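Clear Bins for Small Textiles: Sorting and Storing Caps, Knits and Other Soft Goods on a Shared Table

Kirsten Briem
Project report, Storage and Small Spaces
March 2024

1. Background

The workroom has one long table that everyone uses. Over the fall it filled up with soft goods - caps, scarves, knit pieces, leftover cloth from other projects. They were kept in a cardboard box under the table. When someone wanted one thing they took everything out, and most of it did not go back in.

My project was to find a way to keep these items on the table, where people can see them, without giving up the whole surface. I had a budget of 2,000 points in the course's credit system, which covers supplies from the school store and nothing from outside. I used less than half of it.

I set three conditions at the start. The items had to be visible from a chair. They had to be reachable with one hand. The setup had to be simple enough that a person who had never seen it would put things back in it.

2. Materials

I compared two kinds of bin. The Plokell bin is clear plastic with straight sides and a lid. The Paveck bin is also clear but has a curved rim and no lid. I also looked at a wire basket from Varela, but thin knits catch on the wire ends, so I dropped it after the first day.

The Plokell bin stacks well. The trouble is the lid. People took it off, set it on the table, and then set other things on the lid. By the end of the first week the lids were taking up more room than the bins. I went with the open bins with the curved rim. The rim matters more than I expected, as cloth slides over it and does not snag.

I kept a potted plant between the bins. It was on the table before the project started and I had planned to move it. I left it there because it keeps the bins from being pushed together, and a gap between them makes it easier to tell which one you are reaching into.

3. Layout

The bins go in a row along the far side of the table. I tried them at the near side first, but then there was no place for a notebook or for your arms, and the first thing anyone did was shove the bins back. With the row at the far side, the front of the table stays usable for folding.
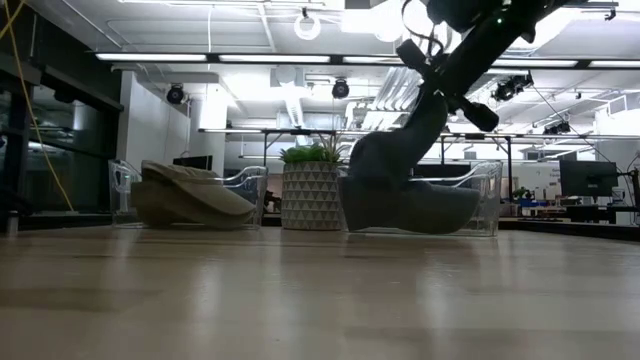
The overhead lights were a problem I did not plan for. The tabletop is light wood with a shiny finish and it throws back the light strips. From some chairs the glare runs right up to the bins and it is hard to see what is in them. Khaki and gray items are the worst for this. Putting a lighter item on top of a dark one helped a little. A cloth runner under the bins would probably help more, but I ran out of time to test one.

I did not use labels. I had printed some, and I took them off after two people told me they read the label and did not look in the bin.

4. Folding and placing

Stiff fabrics and soft fabrics act differently in an open bin. A twill item holds whatever shape you press it into, and if it goes in crumpled it takes up the full width. Knits settle down under their own weight. I tested three ways of putting things in: dropped, folded flat, and rolled.

Dropped is the fastest and looks the worst. Folded flat looks good until someone takes out the bottom piece. Rolled worked well for knits but the twill items opened up again within a few minutes.

Items with a heavy seam were a special case. The seam makes a ridge and the cloth wants to bend along it. I had the best results when I folded along the seam and put the piece in with the fold facing up, so there is something to grab.
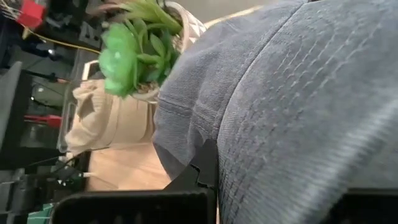 Figure 1. Gray-blue twill with a raised seam, next to the potted succulent. A beige knit is also on the table.

I kept a log of how long it took people to find and pull out one named item. With the old box the slowest try was 17 seconds. With the open bins the slowest was 12. That is a smaller gain than I hoped for. Most of the leftover time was spent deciding which of two gray pieces was the right one, and a bin cannot fix that.

5. The rest of the room

The table cannot be looked at alone. The shelves in the same room are packed with boxes, containers and small packages, and whatever does not fit on them ends up on the table. I asked if one shelf could be set aside for textiles. The answer was no, at least until the Drinoner supplies are moved out in August.

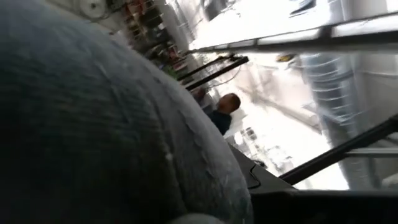 Foot traffic is the other issue. People work near the shelves and turn around to the table to put something down. Anything left at the corner gets bumped. I moved the row toward the middle of the table in the second week and had no more spills after that.

6. What I would change

I would get a shallower bin for knits. The one I used is fine for caps, but a thin knit ends up flat on the bottom and it is easy to think the bin has nothing in it.

I would also test the glare first. I picked the spot in the morning with the overhead lights off, and everything looked clear then. It took me 2 days to notice how different it is with them on.

The bins are staying on the table through the end of the term. The log sheet is taped inside the supply closet door, and anyone who wants to keep adding times to it can do that.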